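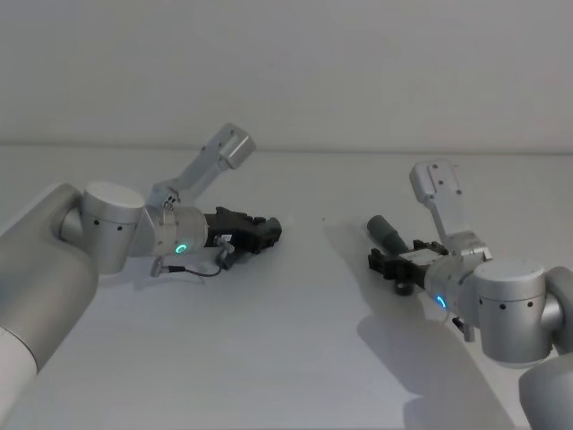 La mesa blanca, vista desde arriba del puesto. Martes por la tarde.

Martes, cuaderno del taller

Por fin me pongo con el tablero, que llevaba apuntado en la lista desde octubre y siempre había algo más urgente. El asunto de hoy es la superficie: blanco liso, sin veta, sin brillo si puede ser, y con la pared gris clarito de fondo, que me gusta cada vez más (al principio la quería blanca también y Marisol me convenció de que no, menos mal).

Lo primero, la limpieza. Empecé con agua tibia y jabón neutro, bayeta de microfibra, pasadas largas en el mismo sentido. Luego una segunda vuelta con el Zustovley diluido, 98 ml para el cubo pequeño. Ojo con el Zustovley, que puro deja velo y luego hay que aclarar tres veces, ya me pasó en la mesa del fondo y me tiré media mañana frotando. Diluido va de maravilla. Secar enseguida con el trapo de algodón, el viejo, el que no suelta pelusa.

Para los roces de goma usé la esponja Dikmont, la cara suave. Los que estaban hacia el centro salieron a la primera. Hay uno cerca del canto de delante que se resiste y que solo noto si me agacho y miro a ras – lo dejo para otro día, no quiero comerme el acabado por una raya que no molesta.

La luz. Esta es la parte que más me ha entretenido. Con los dos focos de antes las sombras salían duras, negrísimas, y en un tablero tan blanco era un horror, te cansaba la vista a los diez minutos. Hoy he puesto la pantalla difusora Boateng y he bajado la intensidad. ¡Qué cambio! Las sombras se quedan grises y blanditas, y la pared y la mesa se ven parejas, casi sin diferencia entre una y otra. Medí con el luxómetro: 370 en el centro del tablero con la difusora puesta. Antes de la difusora había apuntado 1232 en el mismo punto, con razón nos quejábamos. Puede que con 370 vayamos un pelín justos para trabajos finos, pero para esto me sobra.

La unión con la pared quedó bien. Me preocupaba que se marcara mucho la línea donde se juntan, porque la pared es un poco más gris, y desde el puesto apenas se aprecia una raya tenue. Marisol propuso meter un junquillo y yo creo que sería peor, otra cosa más que limpiar y encima haría su propia sombrita. De momento se queda sin nada. Si vemos que se cuela polvo por detrás lo hablamos.

Pared: la pintura es la Prornevum gris, mate, dos manos. Gasté unos 215 g en la segunda, que cundió más que la primera. El bote empezado está en la balda baja con la fecha en la tapa, por favor cerradlo con la maza de goma y no a puñetazos, que luego se hace costra. Rodillo de pelo corto, el de pelo largo me dejó piel de naranja en la muestra y tuve que lijarla entera.

Una cosa que quería dejar escrita porque siempre se me olvida: el blanco engaña. Crees que está limpio, apagas un foco, dejas el otro bajo y de lado, y salen todas las pasadas de bayeta como si fuera un mapa. Mirad siempre con luz rasante antes de darlo por bueno. Y no apoyéis tazas, ni con posavasos (va por mí la primera, lo reconozco).

Pendiente:
– la raya del canto de delante
– volver a medir la luz por la mañana, con la persiana subida, a ver cuánto cambia
– pedir más microfibras, las azules ya están para el arrastre
– preguntar a Marisol Wojcik si le queda difusora de sobra para el otro puesto
– decidir lo del junquillo (yo voto que no)

Las 18:40 y aún huele un poco a Zustovley. Dejo la ventana en basculante y cierro mañana a primera hora.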